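Re: [swap-list] Lost property, what's left

On Monday Jinfeng Hao wrote:
> Could someone please say what is still in the metal bins?
> My daughter lost a little doll with a shiny blue bottom half
> in September and I have been hearing about it ever since.
> Also, is the 13 item limit still a thing?

Jinfeng,

Good news, possibly. There's a small figure in the front bin, arms out, round head, shiny blue from the waist down. If she answers to your daughter's description, come and get her before 15:00 Monday.
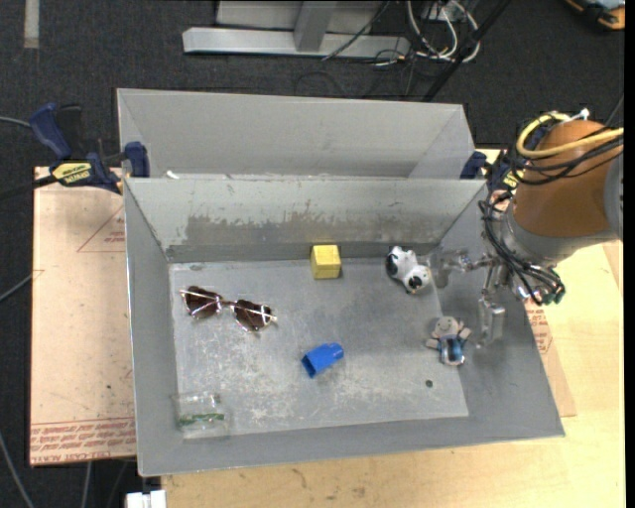

The sunglasses have brown lenses and a thin metal frame, and I've now had three claims on them, none of which mentioned the color of the lenses. The blue cup and the clear one can go to the Pivby kitchen shelf, where cups go to be forgotten properly. I'd like the black-and-white plush to find its owner -- somebody is surely not sleeping.

The limit stands. We had over 536 things through last year and I'm not storing them at my place again.

Bins get emptied Monday night.

Qiu desk, evenings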